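How to test the Clarkau pick-and-place kit before you pay for it

By Bautista Jara
May 16, 2024
4 min read

The Clarkau kit is sold as a wrist camera, a two-finger gripper and software that "learns any small part in an afternoon". I have heard that line from Mander and from Pietrzak too, so I now ask for a trial before I sign anything. You can do the same with a toy from any high street.

1. Buy a ring stacker. Get one with rings of different textures and at least one see-through ring. The sales demo uses matt cubes for a reason.

2. Set up a pale table and one strong lamp off to the side. You want long shadows. If the rep asks to move the lamp, say no and write it down.

3. Put a shallow tray within reach and start with one ring in it. Leave the others in a heap, touching each other.
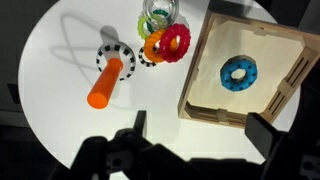 Wrist camera view. Blue ring in the tray, the rest by the post.

4. Ask for the blue ring first. It is the easy one, sitting by itself against pale wood. A kit that fumbles it can go back in its box.

5. Now ask for the clear ring. Glossy, transparent things trouble a lot of cameras, and the brochure has nothing to say on the matter. Run it 8 times and note every miss, including the ones the rep calls "warm-up".

6. Try the red and orange rings. They overlap, and both have bumpy edges, so watch whether the fingers pull one or drag the pair.

7. Swap the lamp to the other side and repeat the lot without retraining. I would put more weight on this step than on any figure in the leaflet.

The leaflet claims 1,000 picks without a fault. Ask which object, and who was standing next to it. At our Tultley unit I'd settle for 300 with mixed parts and a written log.

Comments

petra_w: We did something like this with jam jar lids. The rep left early.

Odell: Does the trial software save the failed picks? Ours only kept the good ones.

Bautista Jara: Only if you switch logging on, Odell. It's off by default, under Advanced.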